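Workroom notebook, Sunday, June

Came in early to get the bedding sorted before the others turned up, and of course it took twice as long as I'd told Hanne it would. The Kjærgaard bundle had been sitting folded since Thursday and I wanted it all shaken out once and looked over properly.

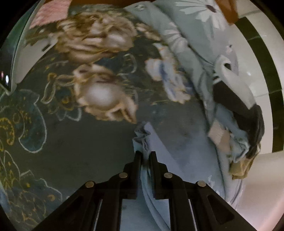

Bedding always hides the small things, that's my firm belief after years of laundry. I check every fold by hand now, slowly, with the radio on. The light blue with the white daisy is so soft and bunches up so easily, and there was a crumpled dark bit of cloth tucked down in it that I would have folded straight in – maybe a sock, I put it in the odds basket. The teal floral I'd like to keep for the Mulolthorpe room, if Hanne agrees.

Clothes next, and slower going. 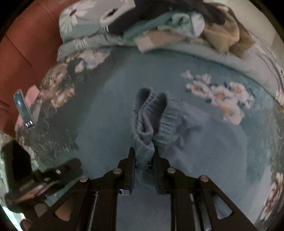 Brynhildur Lykkegaard

Gathered waistbands and the like I smooth flat before folding, or the whole stack leans over by evening. The ribbed elastic on the grey-blue one stands up in loops however you lay it down, so it goes on top. Set the timer for 60 minutes and ran well past it – must ask Villads for more shelf space.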